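Reading Growth Marks in Fossil Turtle Shell from the Zirkham Clay

Student project report, 2020-08-12
Supervisor: Kenta Yokoyama

Why turtles?

I came into this project wanting to work on something with big teeth, like most people on my course, and I left it completely sold on turtles. The Zirkham clay pit has given up a huge amount of broken shell over the years, and most of it sits in drawers with a label saying "turtle indet." and not much else. My question was a simple one: can you tell how old these animals were when they died, and did any of them carry shell disease?

The Nollach teaching collection holds 1,448 catalogued pieces of shell from Zirkham. Most are small and worn. I set aside anything without a clear outer surface, then anything from the spoil heap where we could not be sure of the layer. After that I had to be choosy, as I was only allowed to section a few pieces and each cut destroys some of the fossil for good. In the end I studied 15 costal plates by surface only and had 3 of them sectioned. The two best plates have nicknames from an earlier student, Pan and Huna, and I have kept them here because everyone in the lab uses them.

Surface work

Each plate was brushed clean, and where old glue covered the edge I softened it with acetone on a cotton bud. I then looked for three kinds of feature: growth rings left where the horny scutes once sat, healed damage, and pits. Pits are tricky! Roots, acid groundwater and plain bad luck in the plant press drawer (long story, before my time) can all leave holes in bone. I only scored a pit as possible disease if it had a smooth floor and a raised or rounded rim, which suggests the bone was alive and reacting. 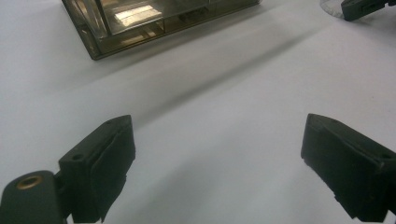

Pits show up best under low light from the side. Bone texture almost vanishes when the lamp is straight overhead, and I wasted most of a week in May learning that. What you have to watch for is the soft edge of a broad shadow, like the diagonal one lying over the white surface in the photo, which fades out so gently at one end that it is hard to say where it stops. On a curved plate a fade like that can pass for a shallow hollow. My fix was to turn the plate a quarter turn and look again. A true hollow stays put on the bone, and a shadow moves. Two of my early "pits" on Huna disappeared this way.

Sections

Kenta Yokoyama did the cutting and showed me how to grind the slices down on wet glass. It is slow, and you are terrified of going too far, but the moment when light first comes through the bone is wonderful. Under the microscope, Pan shows clear dark lines in its outer layer, and I counted up to 14 of them. In living turtles such lines are often laid down once a year, so Pan was probably well into its teens, as the earliest lines tend to be lost when the inside of the bone is rebuilt. The other two sections were disappointing. Huna has been so altered by minerals that the lines are smeared, and the third plate cracked along its length during mounting.

Disease

Pan has a cluster of smooth-floored pits near its outer edge, and in section the bone below them is spongy and disordered, quite unlike its neighbours. I think this was an infection that the animal lived with for some time. I can't say what caused it. Shell rot in modern turtles may be bacterial or fungal, and I have not found a way to separate the two in fossil bone.

Problems and next steps

The sample is small, and I picked the prettiest plates, so nothing here says how common disease was at Zirkham. I also scored all the pits myself. A second person should go through the same plates without seeing my notes, and I would love to see the limb bones sectioned too, as they may keep a better record of the early years. I have left the slides, the score sheets and the leftover halves of each plate in the Nollach cabinet, second drawer, under Pan's old label.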